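发件人：Kristýna Charvát
收件人：拆解与维修自动化讨论列表
主题：Re: 机器到底能不能干车间里的杂活

Nektarios Bakalis 写道：
> 上次有人说叠毛巾都叠不利索，更别提修电脑。我不太同意。
> 车间里的活位置固定，零件有图纸，按理说比家里好做。
> Storncombe 那边一年要拆900台旧工作站，如果内存、扩展卡、
> 散热器都能交给机械臂，人只管检验和装箱，账是算得过来的。
> 想听听真正在台子边上干活的人怎么看。
> Nektarios

Nektarios，你好：

我在 Skodthorpe 的拆解台干了几年，最近半年主要跟机械臂搭班，说说我看到的情况。

先说能做的。拧松规格统一的螺丝，把拆下来的条状零件放进料盒，按标签分拣，这些已经不用人盯着。内存条也可以，前提是两头的卡扣先打开。我们一月份记过一轮，拔内存共试了67次，51次一遍成功，剩下的多半是卡扣没完全扳开，夹爪就开始往上提。这个成绩放在人身上不及格，但机器可以夜里接着干，所以还有人愿意往下做。

再说难的。你说车间里位置固定，这只对新产品的装配线成立。旧机器送来什么样都有，同一个型号，线的走法也会不一样。双路工作站的机箱里东西又多，夹爪伸进去以后，腕上的相机离主板很近，自己的手指先挡掉一块视野。
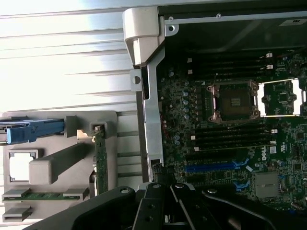
本页最后修改：一月，16:40

拿这块戴尔主板来说，内存槽分成上下两排，都是空的，处理器和散热器也不在上面，算是比较好下手的状态。即便这样，夹爪也得一直留意左边的塑料支架和蓝色的锁扣拉杆。支架上那条竖着的窄电路板，侧面蹭一下就可能歪。

最麻烦的还是处理器插座。中间没有处理器的时候，触点直接露着，碰弯一根，这块板基本就不能再卖了。人手知道轻重，手指一碰到金属框就会停。我们用的夹爪只能读电机电流，等它觉得有阻力，往往已经晚了。现在的规矩是插座上方划一块禁区，夹爪不许从那里经过，盖保护盖由人来做。Stelios Petridis 提过加一个指尖力传感器，报价是1,669欧，还没批下来。

家务那边我没有第一手经验。Vasiliki Kokkinos 在 Brilleo 试过收碗和擦桌子，她的说法是擦桌子可以，收碗要看碗怎么摞。我觉得两边的问题差不多：单个动作大多能教会，换一个摆法就得重新教，出了错又不一定知道自己错了。

所以回答你的问题，按我这里的情况，拆内存和拆螺丝可以交出去，旁边要留一个人，一个人大概能看三台。扩展卡要看卡扣是哪一种，手指按得到的可以试。处理器和带线的小接头先别碰。至于900台的账，建议你把返工时间也算进去，我们第一次算的时候漏了这一项，结果差得很远。

另外问一句，Storncombe 的旧机器进来之前有没有按型号分过？如果分过，能不能把各型号的比例发给我。Angeliki Spanos 正在排下一批的训练顺序，她想先做数量最多的那几种。

Kristýna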